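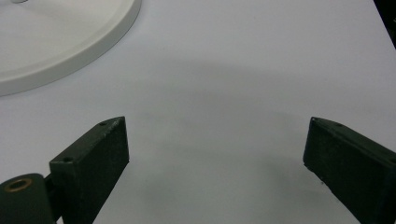 The gray-white table, with the edge of the round white tray at upper left.

Sunday, May 3, 2020. Quiet day at Prunness, so I finally gave the utensil table the attention I'd been promising it since March. I do love a pale top for this kind of work, although white on white makes it awfully easy to lose track of a rim when your eyes are tired! The Skerel notes want 195 mm between tray and stand, and I'd like us all to stick to that from now on, even if it feels fussy.

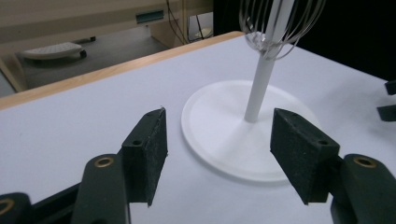

Whisk in its white stand, light wood edging behind.

I'm fond of this stand, I must say, and I'd happily have one at home. Still to do: write to Haddad about a second one (their old price was 17 dollars, if I'm reading my own handwriting right), and copy the spacing onto the card in the Amilero drawer. If anybody has a kinder cleaner for matte surfaces, please scribble the name in the margin.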